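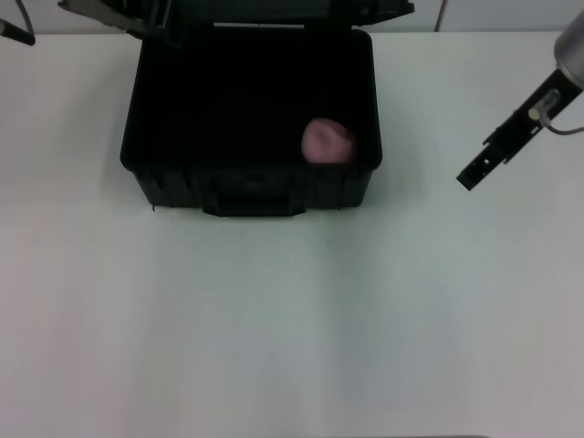 Case open, blob inside, gripper hovering.

So this is what I've been doing with my evenings since February! I joined the robotics club thinking I'd solder a few things and drink the tea, and instead I've spent weeks caring very deeply about a black case and a small pink object we call the blob.

The task for the Vrettos student challenge sounds tiny when you write it down. Open the case, blob out, close the lid, latch. Then the same thing backwards. You get two arms and you can use them however you like, but the case has to stay on the table and a person can't touch anything once the clock is going. Full marks for the round is 400 points and I would be thrilled with half of them.

I'm on the reaching-in part with Loan Phùng, who has far more patience than me. The inside of the case is black and the gripper is black, so on the camera feed it's all one big shadow with a pink spot in it. Loan spent a whole session on nothing but the angle the wrist comes in at, coming down from the right so the fingers clear the rim, and I sat next to her writing down joint values in a notebook that is now mostly crossings out. I loved it.
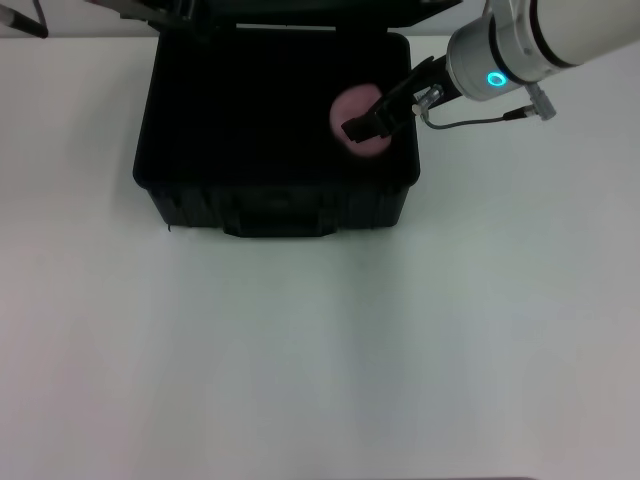 Kultus Robotics Club | Manipulation Team | Room 517

Hamdia Degefa has the lid, and I don't envy her. A lid swings on its hinge, so the arm has to follow a curve the whole way, and if it drifts a bit the case starts to slide. Her first version pushed in a straight line and shoved everything towards the wall. The new one is so much smoother – I clapped the first time it went all the way down, and then realised I was the only one clapping.

The front edge is where it gets fiddly. There's an overhang on the rim and we use the wrist camera to check where the finger is against it, which gives you a lovely close view of the plastic and not much else.
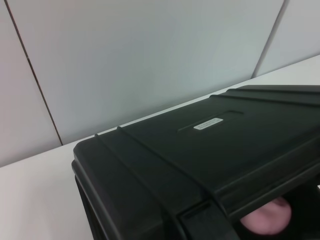
Things I've learned so far

Save your poses with proper names. "test_new_2" means nothing the next day (sorry, Igor).

Run it slowly first, even when it's nearly eight o'clock and everyone wants to go home.

Move the case on purpose between runs. We got very good at one exact spot on the table and then fell apart when Marcelle Courtois nudged it over by a hand's width. I was cross for a minute, but she was right and we do it every time now.

Next up is getting both arms working together, with the left one at the corner of the case while the right one deals with the blob.
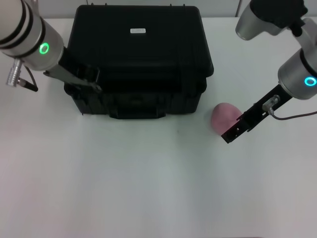 Igor Baláž wrote the bit that stops them getting into each other's space, and it's clever but cautious, so at the moment one arm waits ages for the other to finish being polite. We want to loosen that before the practice round at Hurnel. If you're a student there and fancy joining in, come up to the fifth floor any time after six and knock loudly, the door sticks.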